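Thu Triệu logged run 132 at the bench in Griltgate, the shared workshop behind the tram depot. The task was unchanged: one tool takes the toothpaste, the other takes the brush, and neither drops anything. The grip force limit stood at 30 percent.

"The fingers flex too early," Nii Ofori said. He had printed three sets in orange and trusted none of them. 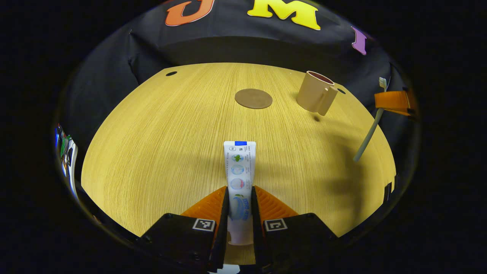

She opened the force trace. The left pad led the right by a small margin – the same margin as in April, before the rebuild.

"It's the left linkage," she said.

"I replaced the left linkage."

"With what?"

He looked at the parts drawer for some time. Then he went to find the calipers, and she typed a new line under run 132: left linkage, source unknown.

We use cookies to improve your reading experience. Accept | Manage settings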